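Setting up the ribbed fingers on a hand-held gripper – what order do you do things in?

Posted in: Grippers and end tools
September 26, 2019

cavunstead_bench

Hi all! I look after a hand-held gripper at our workshop in Cavunstead. We use it for recording pick-and-place demos on a tabletop, with the camera riding on the tool, and I'm having a wonderful time with it. Before this I only ever worked on big bolted-down arms, so having the whole thing in my hand is a treat.

My problem is the fingers. Ours are the soft purple ribbed kind on gray angular brackets. I fitted a fresh pair last week and now the left one touches small things before the right one does. On a box it hardly matters, because the box just gets nudged over and both pads end up on it. On anything light it slides the part sideways, and you can see it slide in the recording. I've had the brackets off and on again and all I managed was to move the error to the other side!

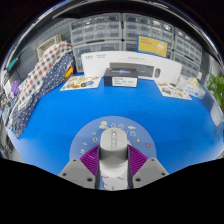

Gripper low over the round mat, camera view from the tool

I normally start there, over the mat, because the little drawings give me something to line up on. The sun is at the upper left and the heart is down the right side, so if I come back the next morning I can get the tool over the same place without measuring anything.

What I'd like to know:

Do you tighten the brackets with the fingers open or closed?

Is there a trick to getting both sides even, or do you just keep nudging?

How often do you clean the ribs, and with what?

I recorded 177 picks on the old pair before I changed them. I have no idea if that's a lot or a little. Also, does it make sense to do the setup on a busy table or should I have a bare one for it? Mine has cloths, boxes and a mat on it, and I'd have to move it all.

Thanks in advance, and if anyone has the same purple fingers I'd love to compare notes.

porness_tinkerer

Closed. Always closed! Loosen both sides, squeeze, tighten. Warm soapy water for the ribs.

llewellyn_cell_2

Oh, nice setup, and welcome to the soft finger club. The short answer above is right as far as it goes, but if you close fully on nothing and then tighten, the soft pads push on each other and you lock that push into the brackets. I did exactly this on ours and spent an evening blaming the linkage.

What works for me goes like this.

Take both brackets loose, but not so loose that they flop. You want them to move under a firm thumb and stay where you leave them.

Put a spacer between the pads. I use a flat offcut of plastic, 8 mm thick, with straight parallel sides. A steel ruler on edge is too thin and a marker pen rolls. Close gently until both pads just meet the spacer. If one side gets there first, push that bracket outward with your thumb until they arrive together. You can feel it better than you can see it.

Snug the screws a little at a time, swapping sides as you go. Left a bit, right a bit, left a bit. If you tighten one bracket all the way down first, it twists as the screw bites, and I'd bet that is how your error jumped from one side to the other.

Open, close on the spacer again, and check. Then take the spacer away and close on something light. A folded paper cup is good. If it lifts without sliding, you're done. If it slides, look at which way it slid and ease only the bracket that pushed it.

Mark the brackets when it's right! A fine pencil line across the bracket and the body saves so much time at the next change. I skipped this twice and was sorry both times.

On cleaning, I do the ribs after every 60 picks when we're handling cloth, because lint packs down between the ridges and the grip goes slippery. For hard boxes I stretch it to 200. Soft toothbrush, water, one drop of dish soap, then leave them to air dry with the fingers open. Please don't use solvent on soft pads. Ours went tacky and picked up every hair in the building.

As for 177 picks, I wouldn't retire a pair on the number alone. Bend each finger over your fingertip and look down into the grooves. Small splits at the root of a rib mean it's time. A bit of shine on the ridge tops is fine.

About the busy table – I'd leave it all where it is. Even the fingers with the spacer in hand, away from the table if you like, and then do the light-part check right there among the real stuff. Here's why I like a full table for that last step: your eye gets used to where things sit, and when the tool is off to one side you notice it against the background.
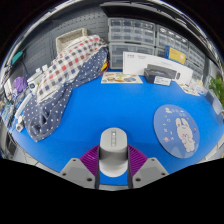 Same blue table, rabbit mat to the right, polka-dot cloth to the left

With a view like this one I'd use the big white box at the back as the middle of my world. Bring the tool in so the body points at it with a purple finger on each side, and look at how far each finger stands from the body. They should mirror each other. The plain blue in the middle of the table makes that easy, since purple shows up well on it. Do the same look over the mat afterward, and save a still from both places. When you change pads again, you have something to hold the new view up against.

One caution with that. The camera has to be seated properly first. If it's turned a hair in its mount, perfectly even fingers will look crooked, and you'll go and "fix" brackets that were fine. Check the camera screws before the finger screws, every time. I have this written on tape inside the lid of our tool case.

And leave the cloths for last. They're the best test there is of the fingertips, but a fold can hide an uneven close by bunching up into the gap. Start with your paper cup, go on to a small box, then try the edge of the checkered one.

cavunstead_bench

This is great, thank you both! The twisting bracket makes so much sense. I was doing the left one all the way down first, every single time. I've cut a spacer from a scrap and I'll try the back-and-forth tightening tonight. Pencil is already in the tool case.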